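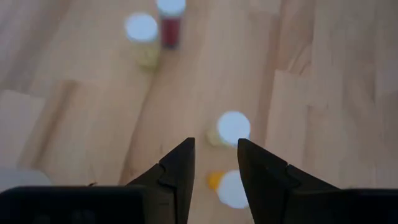 *Fig. 4. Wrist camera view with the fingers open. Containers on the floor ahead are out of focus.*

## Gripper stops before closing (fault 29)

The Meverum gripper reports fault 29 when the fingers fail to reach the commanded width within 2 seconds. The arm holds its position and the fingers stay powered.

**CAUTION:** Press the emergency stop before reaching between the fingers. A held fault can clear by itself, and the fingers will then finish the move.

1. Press the emergency stop and wait for the status light to turn red.
2. Move any container touching a finger out of the way.
3. Check both fingertips and the gap between them for grit or label scraps. Wipe with a dry cloth.
4. Release the stop, then select **Service > Clear fault**.
5. Run **Open/Close test** with nothing between the fingers.

If the fault returns, do not raise the grip force. Export the log and send it to Zamfira Grecu at the Plorville service desk.

**Note:** On floor pickups, a fingertip pressed against the boards gives the same fault. Raise the pick height by 2 mm and repeat step 5 — then save the new height.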